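# Round robin (card making)

A round robin is a swap where one handmade card, or more often a little book of them, goes from crafter to crafter by mail and everybody adds a bit before sending it on. I've been in more of these than I can count (my post office lady knows me by name!) so I volunteered to write the entry for our craft wiki.

## How it works

The host picks a theme and a mailing order. You start your own book, do the first page, then pass it to the next person and wait for somebody else's to land in your mailbox. Most groups give you 2 weeks per page. The Fallton robin, which Telma Quiroga started in May, has 18 of us in it, so yes, you need patience!

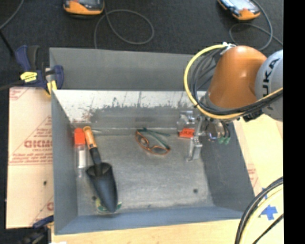
*Gray metal bin with a robot arm reaching in from the right.*

## Supplies

Flat things travel best. I use washi tape, die cuts and thin ribbon, and I keep my chunky buttons for cards I hand over in person. Catalina Gallardo stamps all her pages with the Ornis bird set and they are gorgeous, I'm so jealous of her coloring.

## Variations

In a *blind* robin you only see the page right before yours. Yamila Pereyra hosts one of those from Contreras, and opening the finished book is such a treat – mine is still on the shelf by my cutting mat.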